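Frozen desserts talk, Okley library, August 2021
Speaker notes

Start with the sorbet question. Ask who makes it at home and who has given up on it. Wait for hands.

Sugar first. Most people cut it because they want a lighter dessert, and then the batch sets like a brick. Say the Borko lemon recipe uses 20 percent sugar and scoops straight from the freezer. Mine from March had 11 and needed a chisel.

Next, fruit. Mango and banana are forgiving. Watermelon is mostly water, so cook part of it down. Strain berries if seeds bother you.

Batch size: 1000 grams of base fills the Trololora machine. Don't go over. Chill the base overnight.

Skip the alcohol section if we're past the halfway point.

Tasting: 7 flavors, small spoons, lemon last. Mention nuts in the pistachio.

Questions, then snacks. 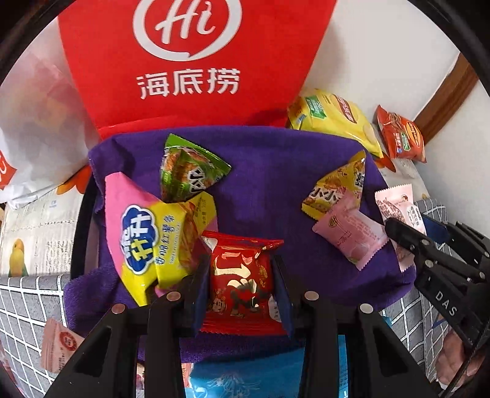

Snack packets on a purple towel, with a red Haidilao bag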